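Week 12 handout: Failure reports and what they leave out
Instructor: Girish Rastogi
December 16, 2024

Read the Urkau incident summary before you read my notes on it. The summary says a plate was dropped during table clearing because of "unexpected surface conditions." I have trouble with that phrase. Plates at the end of a meal have food on them. If that was unexpected, somebody wrote a poor list of expectations.

Start with the grasp. Two parallel fingers close on a rim, and a rim is thin, curved and glazed. When plates are stacked, the fingers may close on one edge or on several, and the controller in the report had no way to tell which.
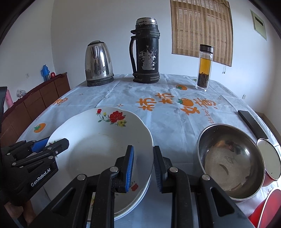

The Urkau team logged finger width and motor current, then treated "fingers stopped closing" as "plate is held." Those are different claims. A jaw can stop on two rims at once, or on one rim and a bit of dried rice. Ilango Chacko raised this in the January review and was told the success rate over 400 trials was good enough. Ask which plates were in the 400. The appendix lists one plain white model, bought new.

Tilting is the second problem. A plate held at one side wants to rotate about the pads, and more squeeze helps only up to a point — past it, you chip the glaze. Adding a second gripper on the far rim takes out much of the rotation, but now two arms can disagree.

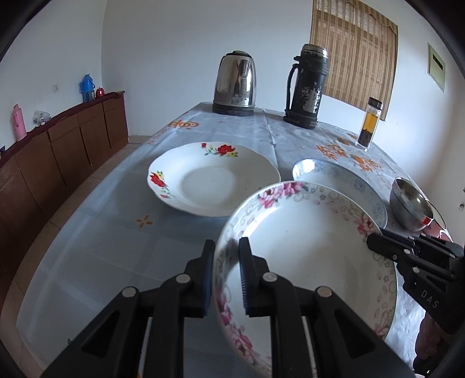
The proposed fix was 14 percent more grip force. No test of it is reported, and neither is the force at which a rim breaks.

For next class, 2 pages: rewrite the cause section without the word "unexpected." Say what was measured, what was assumed, and which assumption you would test first. The Khoo paper is optional.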